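Home | Programs | Equipment | Shared Bench | FAQ | Contact

Print this page | E-mail this page

Shared Bench: Questions About Buying and Budgeting

These answers are for departments and small firms in the Dindstead training network that want to buy an arm for kitchen and household handling work, or pay into the shared one. The page is revised each September, when the new budget forms come out.

Do we need our own arm, or can we book time on the shared bench?

Book time first. A team that uses the bench fewer than 10 hours a week will not get its money back on a purchase. Bookings go through Csenge Borbély. If you are turned away for lack of slots two terms in a row, put that in your request, as it counts in your favor.

What should the budget request include?

The arm, the gripper, spare fingers, the wrist camera, mounting hardware, a table, a computer, cables, shipping and training. Requests that list only the arm are sent back. Use the Runo form and attach the supplier's written quote. A web price or a screenshot of a cart is not a quote.

How much should we set aside for things other than the arm?

Put down $2000 for the first year, on top of the table and the computer. That covers test objects, replacement fingers, cleaning supplies and small brackets. Teams that handle glass or ceramics should ask for more.

Can we choose any gripper?

You can, but Torquil Yule has to sign off on anything the shop does not already stock parts for. Two-finger grippers are the usual choice for lids, knobs and handles. Check the maximum opening against the widest thing you plan to grip, and check the payload with the gripper's own weight taken off. Suppliers often quote the payload at the flange with nothing attached.

Do the fingers come with the gripper?

Sometimes. Jollberg quotes them as a separate line and Pálfi includes one pair. Ask either way. Order a spare set with the gripper so that both arrive in the same shipment. Pointed fingers suit knobs and thin edges, and wide pads are better for boxes and soft packs. If your work includes both, budget for both.

What objects should we buy for testing?

Ordinary ones from a housewares store. The objects should match the work you said you would do in your request. For stovetop tasks that means pans with lids, and handles of different lengths. A small saucepan with a glass lid is a good starting piece, because the lid and the long handle can be practiced as separate jobs. Buy two of anything you expect to use daily. Keep the receipts together, since housewares are charged to supplies and not to equipment.

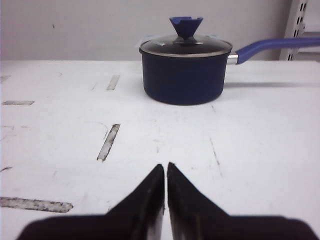 Photo: Subira Bakilana / Dindstead Shared Bench

What kind of table do we need?

A rigid one with a plain top. White is fine and makes dark cookware easy to pick out on camera. Expect the surface to get scuffed and scratched. Marks are not grounds for a replacement request. A top that rocks or sags is. Measure the reach of the arm before you order, and leave room for long pan handles so they stay clear of shelving at the side.

How long does delivery take?

The last arm took 7 weeks from purchase order to loading dock. Fingers and brackets came sooner. Do not schedule a class or a customer visit against a supplier's estimated date. Allow another week for mounting and the safety check.

Who pays for repairs?

The team that owns the arm. On the shared bench, repairs come out of the booking fees unless the damage was caused by skipping the checklist. Extended warranties can go in the original request but can't be added later from the same budget line.

Is used equipment allowed?

Yes, if the seller can supply the controller, the manuals and a record of service. Arms more than 4 years old need a note from Gilles Tanguy on parts. Used grippers are generally not approved.

Can two teams split the cost?

Yes. One team has to be named as owner for insurance, and both managers sign the form. Write down how bench hours will be divided before the order goes in.

Who do I ask if my question is not here?

Nabila Metwally handles budget questions. For anything about fit, mounting or power supply, write to Torquil Yule and include the model number.

Print this page | E-mail this page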